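How Does a Robot Tidy a Room? A Look at the Software Inside

Curkinano Kids Science Page
2021-09-09

When you pick up a sock from the floor, you do not think very much. Your eyes find the sock, your arm goes down, your fingers close. A robot can do this job too, but every small part of it must be written in software. Software is the set of instructions that a computer follows.

In the town of Truvindale there is a team that writes software for a robot with legs, arms and hands. They call their program Gumus. Gumus is made of 3 big parts, and each part has its own work. Let us meet them one by one.

Part 1: Seeing

A camera gives the robot a picture. For a computer, a picture is only a very long list of numbers. Each number says how bright or how colorful one tiny dot is. The seeing part of Gumus must look at all these numbers and decide: where does one thing stop, and where does the next thing start?

Cloth is one of the hardest things to see well. A cup has the same shape every day. A bed sheet or a shirt has a new shape each time you drop it. It has folds and bumps, and shadows fall on it. A shadow can look like an edge, so the program may believe there are two cloths when there is only one. When the camera is close to the hand, the robot's own fingers are in the picture too, and the program must learn that the fingers are not part of the laundry!

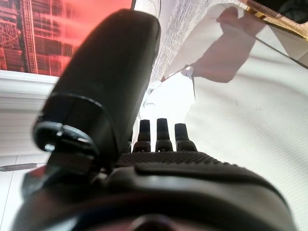
Part 2: Planning

Now the robot has an idea of what is near it. The next question is what to do first. This is called planning. You make plans also. Before you put on your shoes, you put on your socks.

The planning part of Gumus does not make only one plan. It makes 20 small plans and gives points to each of them. A plan gets more points if it is short and safe. It loses points if the arm would bump into something on the way. Then the program takes the plan with the most points and throws the other ones away.

Planning becomes difficult when things lie over each other or hang together. Imagine a gray cloth on top of a black handle, with thin cables hanging next to it and something red behind.

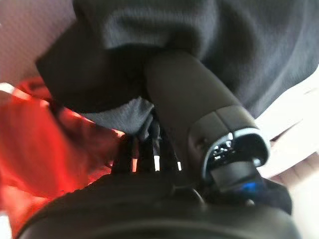
If the robot pulls on one thing, another thing can come with it. So the planner has a rule for such a place: move slowly, look again, and make a new plan if anything has changed. It is the same when you take one string out of a knot. You pull a little, then you look.

Part 3: Moving

A plan is only an idea. Somebody must tell the motors what to do, and this is the work of the control part. It sends a message to every joint. A joint is a place where the robot can bend, like your elbow or your knee.

Control works in a circle. First it asks, "Where is the hand now?" Then it asks, "Where should the hand be?" Then it moves the hand a little bit closer and asks again. In Gumus, the arm goes around this circle 20 times in each second. Because the steps are so small, the movement looks smooth to us.

Before it closes the fingers, the program first opens the hand and turns it to the right side. It must also remember where the legs are, so that the arm does not hit its own knee. For this, Gumus keeps a simple model of the robot's body in its memory. The team named the model Yusof.

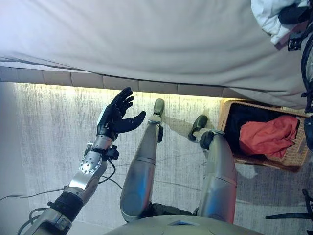 The robot's open hand and its two legs, near a bed and a basket.

Try it yourself

You can play "robot and programmer" with a friend. Put a T-shirt and a basket on the floor. The robot closes its eyes. The programmer may use only short orders, such as "arm forward," "hand down," "close fingers." Try to get the T-shirt into the basket. After 3 turns, change places.

Which order did you forget the first time? Write it down and add it to your program.

Words to remember

Software: instructions for a computer.
Planning: choosing what to do, and in which order.
Control: telling the motors how to move, again and again.
Joint: a place where a body or a robot can bend.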